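Notes on sealing porous chipboard before alcohol ink, for anyone doing small boxes or shadow frames this month. Thread.

Raw chipboard takes up alcohol ink too fast to blend. The color sinks, the edges feather, and a second layer turns everything one shade of brown. Sealing first fixes most of it.

I tested two sealers: Dodora matte medium and Nostum clear gesso. Same chipboard, same ink, same felt applicator. Pieces were cut from one sheet so the grain ran the same way.

Dodora, one coat: still absorbs. Ink moves for a few seconds, then locks. Fine for a flat base color, no use for blending.

Dodora, 4 coats, sanded between each: ink stays open long enough to push around with blending solution. Slight drag from the brush marks. Sand across the strokes, not along them.

Nostum gesso has tooth. Ink pools in the texture and dries speckled. If you want a stone or rust finish, use it as is. For smooth color, put one coat of matte medium over it. 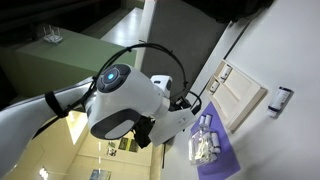 White and charcoal, small blue light.

Grit matters more than I expected. 3000 on the last pass gives a satin surface. 4000 is close to glass, and the ink beads on it unless you wipe the piece with blending solution first. I stop at 3000.

Dry time: 12 hours before the first ink layer. The surface feels dry well before that, but alcohol will lift medium that hasn't cured and you get gray crumbs in the color. No heat gun on thin chipboard. It bows.

Seal both sides. One-sided coats curl the panel, and a curled panel won't sit flush in a box lid. If it has already curled, coat the back, let it go tacky, then put it under a book between two sheets of parchment.

Cut edges need an extra coat. They are end fiber and drink more than the face. I run a fingertip of medium along them after the second coat and again after the last.

Ink used was Ravn, in slate and moss. Slate separates into a violet halo when thinned. Moss does not. If you don't want the halo, lay down moss first and add slate over it undiluted.

Top coat: do not brush anything alcohol-based over alcohol ink. Skandex spray varnish in light passes left the color where it was. Brushing the matte medium on top dragged the slate badly, so the spray goes on first.

Someone asked about foil over this. Foil adhesive sticks to the sprayed surface but I have only tried it on one lid. The corners lifted. Will repeat with the edges rounded off.

Next test is the same process on book board, which is denser. Starting it Friday.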